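Robot arm takes over first sort at Midville recovery hall

Vulport has confirmed that the robotic picking station at its Midville materials recovery site will move from evening trials to the day shift in August. The station handles mixed small items that the hall's screens and magnets do not separate, a task carried out by hand since the site opened.

Under the new arrangement, the arm will make the first pass over each batch. Staff on the hand line will then check what has been sorted and deal with whatever remains. The company said that no posts would be lost as a result of the change and that the 20 people currently assigned to hand sorting had been told so in writing.

Two of those posts will be regraded as station attendants. Attendants will load the batches, clear items that the arm has left behind and keep a record of faults. The higher grade carries a pay supplement, to be paid from the first day of the new rota, and training is to be completed before the station goes over to day working.

Brock Melnyk, operations manager for the Midville site, said the purpose was to reduce the time employees spend reaching into mixed waste. Cuts to the hands and strain to the shoulder have accounted for most of the entries in the hall's accident book in recent years, he said, and improved gloves had done only part of what was hoped of them.

Development work on the station is being carried out with Idau, which supplied the control software, in a workshop adjoining the main hall. Batches there are small and are made up to resemble what reaches the hand line at the end of the day: drinks cans, plastic cups and the personal belongings that find their way into recycling bags. A crushed Pepsi can, a green plastic cup and a pair of blue sunglasses were among the items in the metal tray beneath the arm.
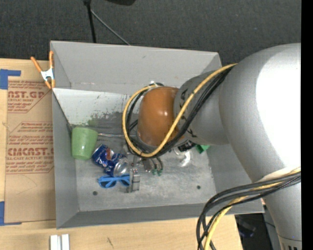 Normand Dufour said the hand line had been asked for its opinion only after the arm was already on order, and that he would have liked to see the money spent first on ventilation. He accepted that the work was hard on the wrists and said he would not be sorry to hand over part of it, but he wanted a firm undertaking that the pace of the line would not be set by the machine.

Vulport said in response that the speed of the hand line would continue to be agreed with shift leaders. Employees on the line will also be able to stop the station at any time without first seeking permission, and stoppages will not be counted against individual members of staff.

The trial has brought other changes to the working day. Breaks on the hand line, which were formerly taken together, are now staggered so that an attendant is always present while the arm is in use. Some employees have welcomed the quieter canteen — others have said that they miss eating with colleagues. The company has agreed to restore a shared break on Thursday of each week, during which the station will be switched off.

Crushed and flattened items remain the subject of further work. According to the trial plan, the station must process 2000 items under supervision before it may be used on the day shift, and a further 200 drawn from a batch that Idau's engineers have not seen beforehand. Results from both stages will be shared with staff representatives at the site before a final decision is taken on the rota.

Sylvie Campbell, who represents hand sorters in talks with the company, described the terms as acceptable for the present. She said that members had been chiefly concerned about the position of older employees, several of whom had expected to remain on the line until retirement and had not wished to retrain. It has been agreed that nobody will be required to apply for an attendant post, and that those who stay in their present role will keep their existing hours.

Applications for the two regraded posts are open to all permanent employees at Midville, including those on the night cleaning rota. No previous experience of automated equipment is required. Forms are available from the site office and should be returned to Mélanie Grewal, who will also arrange visits to the workshop for any employee wishing to see the station before applying.

The arrangements will be reviewed once the station has completed its first full quarter on the day shift. Vulport said that it had made no decision about similar equipment at its other sites.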